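Sample storage, September, 14:20

Went through the bottles of gray powder on the lower shelf. The Prarkel lot was booked in at 800 g and the Gernach lot at 331 g. Both go on the same page of the log from now on, under 1022.

Fines cling to the inside of the clear plastic, so fill level is hard to read through the shoulder. Weigh with the cap on and subtract the tare. Do not tap the bottle down first, it packs the bottom and the scoop won't go in.
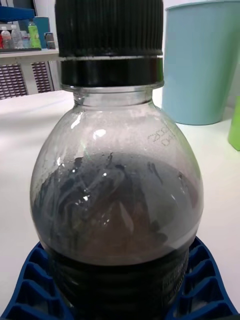
Caps: hand tight, then a quarter turn. Wipe the thread before closing. Grit under the collar was the trouble with the Desano batch last time.

Still to do: moisture check on 2 g from each lot, top and bottom separately. Oven is booked until 16:00. Tare for the wide-neck bottles is missing from the log.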